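I got the singer from Mamel on the phone at what was, for her, a very early hour, and she was already laughing. "I've been up since the birds," she told me. "I'm making soup. Is that weird? It's July and I'm making soup."

It's a good time to be her, soup or no soup. The band's new record, Korden, is finally out, and if you've been following them since the basement-show days (hi, it's me!) you know how long we've waited for this one. They wrote it in a rented house outside Liapis, all four of them sharing one bathroom, and she says the bathroom deserves a writing credit.

"We sang everything in there first," she said. "The echo was gorgeous. Then we'd get to the studio and it would sound so flat, and we'd all go, well, can we bring the tub?"

They went in with 3 weeks booked and a pile of voice memos, 300 of them, mostly humming. I asked how you even start sorting through something like that, and she groaned so loudly I had to pull the phone away from my ear.

"You don't. You make the drummer do it. He had a notebook, he had a star system, he was very serious. And then the first single was something I'd hummed the night before we left!"

That single is "Zukgate," and I've played it way too many times. It's slower than anything they've done, with this piano line that keeps wandering off and coming back. She was nervous about it. Their label wanted a fast one up front, and she almost gave in.

"I went for a walk and called my mom," she said. "She told me the fast one sounded like a car commercial. So that was that."

We talked about touring, too, or the lack of it. Their last show before everything shut down was for 600 people, and she remembers being grumpy about the monitors. "I'd give anything for those bad monitors now," she said. "I'd kiss them."

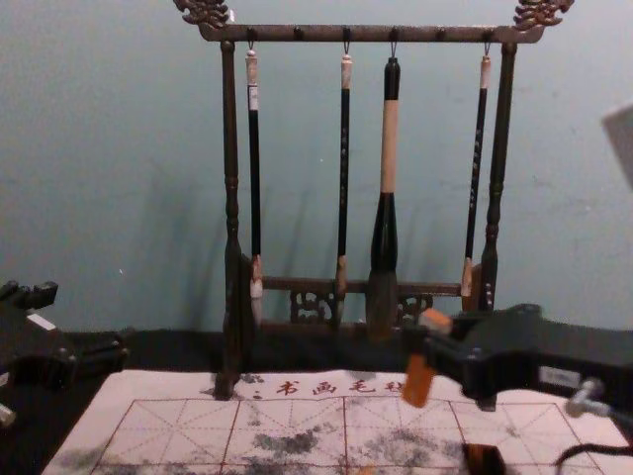
For now she's doing living-room sets online and learning the cello, badly by her own account, and she's already got the opening of another song. She hummed me a little of it while the soup bubbled over, then yelled something I can't print and said she had to go.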